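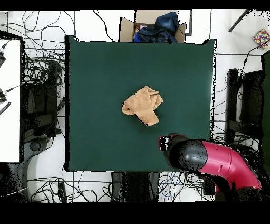
Can a school club realistically get a robot arm to fold a towel in one term, or should we pick something easier?

Pick something easier, or shrink the towel job until it is easier. One term is enough to get an arm to pick up a cloth and drop it in a set place. Folding from a random heap is a different matter, and I would not promise it to parents.

Posted by Iltlow, February

More detail, as I was asked for it. We are 6 pupils and one teacher at Wamcombe, meeting after school until half past five. The end of year show has a "household help" category and the group voted for towels after watching some videos online. I have my doubts about those videos. They never show you the goes that went wrong. We have the use of one arm with a simple two-finger gripper, and a couple of the older ones can write Python. What would a sensible target look like, and how do we stop the judges thinking we've cheated?

Lovely Panganiban

I ran a club entry like this and we wasted the first half of it on folding. A towel never lands the same way twice, so whatever you worked out for the last heap is no use for the next one. Your pupils will get one lovely fold, film it, and then spend weeks failing to get it again.

What I'd do:

Start with the towel laid flat by hand, same spot, same way up. One fold, edge to edge. If the arm can't do that you have your answer early and it has cost you nothing.

Then do a crumpled one, but only ask for pick up and drop. Use a plain towel in a colour that stands out from the table. Stripes confused our camera no end.

Write down every attempt, including the rubbish ones. We did 42 and 18 were any good. That went on the poster as it was and the judges asked better questions of us than of the team next door, who claimed theirs "always works" and then had to restart it in front of everyone.

On cheating, just say on the poster which parts a person is steering and which parts the program does. Plenty of entries blur this. If a pupil is driving the arm with a controller, that's a fair project, but don't call it automatic.

Kornov

You need a better gripper. Two fingers is useless for cloth, get suction.

Lovely Panganiban

Replying to Kornov: have you tried suction on a bath towel? Ours let the air straight through and picked up nothing. Fine on card and plastic. I'd save the money.

Karunaratne

Agree with most of the first reply, less sure about starting flat. Ours got very good at flat towels and the pupils then lost interest when the crumpled ones went badly. We split into 2 groups, one on each, and swapped at half term.

Also check the rules for a time limit. Our arm was so slow that a single fold ran past our slot, and we only found out on the morning.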